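The Practice Bedroom

May 9, 2026
By Perla Olvera

My grandmother had ironed her good blouse for the open day at Vilico, and she wore it with the brooch she usually saved for baptisms, so I knew better than to say that most people would be in sneakers. Most people were in sneakers. She looked them over in the lobby the way she looked over other people's potato salad, and then she took my arm and asked where they kept the machines.

I should say that Grandma had cleaned rooms at the Carrilho Hotel for most of her working life, and that she had come, as far as I could tell, to pick a fight. She'd read in the paper that the folks at Vilico were teaching a robot to do up a bedroom, and she had kept the clipping on the refrigerator since September under a magnet shaped like a lemon. Every time I came over for coffee she tapped it. "Let them show me a corner," she'd say. "I want to see the corners."

The young woman giving the tour was named Maribeth Catacutan, and she had a cold, poor thing, and a pocket full of cough drops that she kept offering to the children. She walked us past the cafeteria and down a long hall that smelled like new carpet, and told us the robot was called Bindum, after a dog one of the founders used to have. It spent its first months, she said, in bedrooms that weren't there at all. They were drawn by a computer, one after another, and Bindum practiced in those before it was ever allowed near a real mattress.

"How many bedrooms?" asked a man with a baby on his shoulders.

"This batch is 4000," said Maribeth, and blew her nose. "I'll show you number 628. It's the one I like best."

Grandma said, loud enough for the back of the group, that she had never once been allowed to like a room best. But she moved up to the front, right next to the big screen, and got her glasses out of her purse, and the man with the baby very kindly stepped aside for her.

I have thought a good deal about what I expected to see up there. Something shiny, I suppose, or something with a lot of numbers running down the side. It was a corner of a bedroom, and a plain one, with a bed and a nightstand and a bit of pale floor between them, and the kind of speckled gray wall my uncle once put in his den with a sponge and then regretted. Grandma leaned in so close that her breath fogged the screen. She studied the headboard for a while. Then she clicked her tongue at the bedding, because there was a brown diamond comforter, and something in a bright royal blue, and a white pillow with a reddish trellis pattern, and in her view no two of those had any business on the same bed.

"Who picked these?" she asked.

"Nobody, really," said Maribeth. "The computer mixes them up so Bindum doesn't get used to just one kind."

"Well, that's just like guests," said Grandma, and I could hear, to my great surprise, that she was starting to enjoy herself.
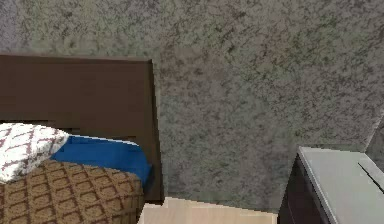
What Grandma Asked

She asked first whether it knew to do the pillows last. Maribeth said it was learning that. She asked if it would look under the bed, and Maribeth said not yet, and Grandma told her that under the bed was where you found everything, earrings and retainers and one time a live turtle, and that a person who didn't look under the bed wasn't cleaning a room so much as visiting it. Maribeth took a pen out from behind her ear and wrote this on the back of her hand, all the way down to the turtle.

Then she asked about the nightstand. At the Carrilho you wiped the top from the wall toward yourself, and you lifted whatever was on it and put it back exactly where the guest had left it, even if it was only a toothpick, and heaven help you if you straightened somebody's letters. Did it know about letters? Maribeth admitted that it did not know about letters. The man with the baby said he wouldn't have known about them either, and Grandma patted his elbow.

We were supposed to move along to the Ikmont room after that, where they had the cookies, and the rest of the group did. The two of us stayed. Maribeth pulled over a pair of rolling chairs and sat down with a cough drop in her cheek, and Grandma explained hospital corners with her pocket handkerchief on the edge of the desk, folding it and shaking it out and folding it again. She did it slowly, the way she had taught my mother and then me, with her thumb along the crease.

"Could you come back and do that on a real bed?" Maribeth asked. "So Bindum could watch?"

Grandma put the handkerchief away in her sleeve. She said she would have to look at her calendar, and that she'd bring her own sheets.

In the car she was quiet until we got to the bridge. Then she said the blue was all wrong with that brown, and could I please stop somewhere, she'd missed her cookie.

More Recent Stories
The Turtle in Room 1066
My Uncle's Sponge Wall
Lemon Magnet
Two Weeks Without the Dishwasher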